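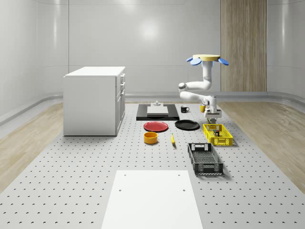
Guest room

A guest room is a room in a private house set aside for visitors who stay overnight. In smaller homes it often has a second use, such as a study, sewing room or library, and is given over to guests only when they come. The term spare room is used in much the same sense, though a spare room may hold no bed at all.

History

Separate rooms for visitors were at first found only in large houses. In most ordinary homes, visitors slept in the main living space, in a shared bed, or in whatever room could be cleared for the night. As houses gained more bedrooms and each bedroom came to belong to one or two people, families with a room left over began to keep it for relatives and friends.

In the village of Trorkwood, several of the older stone houses have a small chamber over the entry, known locally as the "cousin room." The local historian Kirstin Mackay has traced the name through household inventories, where the contents of the room were listed separately from those of the family bedrooms. Typical entries include a rope bed, one chest, a washstand and a pair of blankets. Mackay notes that the better linens were often kept there, even in households that had few of them.

Central heating changed the use of the room. Before it was common, a guest room might stand cold for most of the winter, and the bed had to be aired before anyone could sleep in it. Once the whole house was heated, the room could be used every day, and many were turned into offices or playrooms.

Location and size

Guest rooms are usually placed away from the main bedrooms when the plan allows it. Common positions are the end of an upstairs hall, a finished attic, a basement with a proper window, or the ground floor near a bathroom. Ground floor rooms are easier for older visitors.

Size varies widely. A room of 190 square feet will take a queen bed, two nightstands and a desk with space to walk around them. Smaller rooms are often fitted with a daybed or a pair of narrow beds set against opposite walls. In the Lodano house plans drawn by Ojārs Uibo, the guest room opens onto the back stairs and has its own half bath, an arrangement later copied in other homes on the same street.

Local building rules may require a sleeping room to have a window or door large enough to escape through. A basement or attic room that does not meet the rule can still be used for storage or hobbies, but it is not counted as a bedroom when the house is sold.

Furnishing

The basic furniture is a bed, a lamp that can be reached from it, and somewhere to put a suitcase. A folding luggage rack takes up little space. Many hosts leave part of the closet empty, with a few hangers, and keep extra blankets on the shelf.

Sofa beds and wall beds are the usual choice where the room has another purpose. A sofa bed is cheaper and needs no fixing to the wall, but the mattress is thin and a bar can often be felt through it. A wall bed takes an ordinary mattress and folds up into a cabinet. It must be anchored to the framing behind the wall surface.

Window coverings are generally heavier than in a living room. Blackout shades are common in rooms that face east or a street light.

Combined rooms

The combined guest room and library is a frequent arrangement in houses with a large spare bedroom. Shelves are built along one wall, or on both sides of the bed with a bridge of shelving above it. The designer Ute Mühlbauer used the second layout at Moulin, a farmhouse where the upstairs room held around 600 books. She kept the bridge shelf shallow and limited it to paperbacks.

Guest rooms are also combined with home offices. The main difficulty is that the owner loses the desk during a visit. In a renovation at Bridach, Yamila Olivares placed the desk in a closet with the doors removed and a curtain hung across the opening. The printer and files were moved to the hall.

Sewing and craft rooms raise similar problems, as pins, thread and half-finished work have to be put away before the bed can be opened.

Upkeep

A room that is closed for long periods can become musty. Opening the door and window from time to time is usually enough in a dry climate. Bedding is often stored in the closet and put on shortly before a visit, which keeps it free of dust. Sink and shower traps in an attached bathroom may dry out when unused, letting sewer gas into the room, and running the water for a minute refills them.

See also

Bedroom
Daybed
Home library
Murphy bed
Sleeping porch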